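The Trouble With a Plain Cylinder

Product designers like to talk about complicated shapes. The people who make test pieces, sorting sets and classroom solids spend their days on simple ones, and of these the cylinder causes the most arguments. It has two flat faces, one curved surface and no corners, and it gives a maker very few places to hide an error.

Demetrius Ridgeway has been making them for most of his working life. His shop at Maltgate turns out geometric solids in small runs: cubes, prisms, cones, half-rounds and cylinders, usually in painted wood or cast resin. A typical order is 200 pieces. Schools buy the larger sizes. Museums buy them for hands-on tables, and a steady trade goes to workshops that need a known shape in a known color.

The first decision is proportion. A short, wide cylinder reads as a disk and will be laid flat. A tall, narrow one reads as a rod and will be stood up, knocked over and chased across the floor. Ridgeway's standard piece, sold under the name Melo, has a height 3 times its diameter. At that ratio it will stand on a level surface without help, but it is still slim enough to be picked up by the side between finger and thumb.

The second decision is the edge. A sharp edge where the flat face meets the curved wall looks correct in a catalog and fails in use. Paint pulls away from it during drying and leaves a thin line, and the first knock turns that line into a chip. The shop's answer is a very slight break, made with fine abrasive before the primer goes on. The customer should not be able to see it. A fingertip drawn across the rim will find it at once.

Color comes third and takes the longest. Primary colors are simple to specify and simple to match. Purple is neither. It sits between two pigments that behave differently, and a small change in the amount of either one pushes the batch toward blue or toward pink. Under a cool lamp the same piece can look lavender on the side facing the light and close to indigo in the shade. Ridgeway checks each batch under 2 lamps and in daylight by the loading door – in that order, and never late in the afternoon.
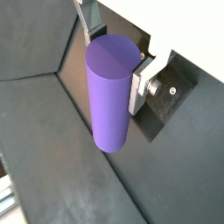 Gloss is a related problem. A shiny cylinder carries a bright stripe down its length wherever it is lit, and the stripe moves as the piece is turned. For a child learning to name shapes, this is of no importance. For anyone judging the color, it is a nuisance, as the stripe washes out the very area the eye goes to. Matte finishes spread the light more evenly. They also mark more easily, and an early matte range called Suvarna was withdrawn after customers complained of dull gray rubs near the middle, where most people hold the thing.

The replacement, Marwood, uses a slightly harder topcoat over the same colors. It goes on in 4 thin passes with a light sanding between them. Thick coats are quicker, but they sag on a vertical wall and collect at the lower rim, where they dry as a soft ridge. A cylinder with a ridge does not stand straight, and it rolls with a faint wobble that can be heard on a hard bench before it can be seen.

Rolling is, in fact, the last check before packing. Each piece is set on its side at the top of a shallow sloped board and let go. A true one travels in a straight line to the felt stop. One with a slight taper curves toward its narrow end. The method is old and needs no instruments, though the shop also keeps calipers at the bench for customers who want numbers on paper.

Pieces that drift are set aside. Those with a fault in the paint alone are stripped and sent around again; those with a fault in the form are sold as seconds, by weight, from a bin beside the counter. The purple ones go first.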